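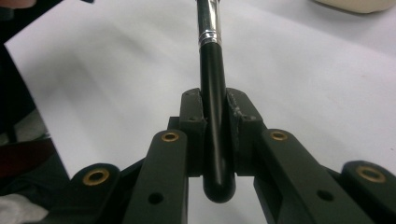
Oct 13, 2023
By Ieva Adomaitis and Wagner Bittencourt

Our project compares two kinds of finger pads for the hand-held gripper we use in the course. The first kind is plain printed plastic. The second has a thin soft strip glued on the inner side. We wanted to know which one holds thin and smooth objects better, because in the first weeks our demonstrations had many drops.

We made 200 trials with each kind of pad. One trial is to close the fingers on the object, lift it, turn it by 90 degrees and put it back. Our supervisor, Imelda Dimaculangan, asked us to change the person who holds the gripper after every 20 trials, so that the result does not depend on one hand.

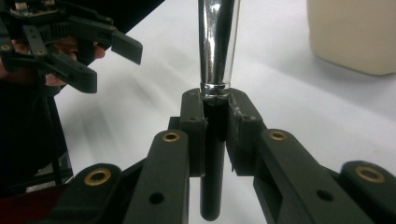
Alignment was the most difficult part of the work. If the two pads do not meet the object at the same height, it begins to rotate and the trial is lost. For this reason we practiced first with long round objects held upright, like the one with the chrome upper part and the black shaft, where the pads close on the black part and the metal collar stays just at the top of the jaws. The collar is a good mark for the eye – the operator can repeat almost the same grasp each time. The brass bushings in the arms should also be checked before a session, as play in the joints moves the pads apart.

With plain pads we had 7 drops more than with soft pads. The difference is smaller than we expected, and we think that the closing force matters more than the surface. In December we will repeat the trials with a force sensor that Vilhjálmur Østergaard is preparing for us.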